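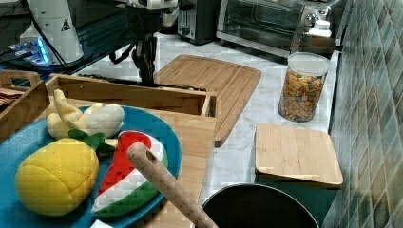 Sourdough notebook, September 24, 2019

Best crumb yet on the Mushi starter! Fed it at 1:5:5 with the Prokov rye and it doubled in 7 hours, well ahead of the last batch (which sulked all night in the cold corner). Smell was yogurt and green apple, no acetone at all.

Dough came to 1,345 g total. Held back 100 g for crackers. Two folds only, then left it alone. I really think we've been overhandling the Wilano flour, it goes slack fast but comes back if you let it sit. 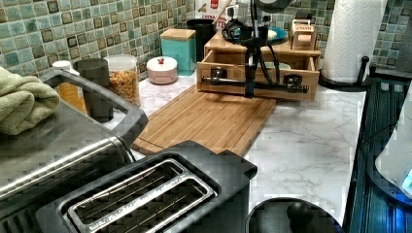

Kitchen counter, bamboo organizer and cutting board.

Bake: lid off earlier than usual, great blisters, bottom a shade too dark. Move the rack up one.

To do: same formula with the Rovora whole wheat, a little more water. Dry some starter flakes before December. Label the jars this time!! Salt is nearly out.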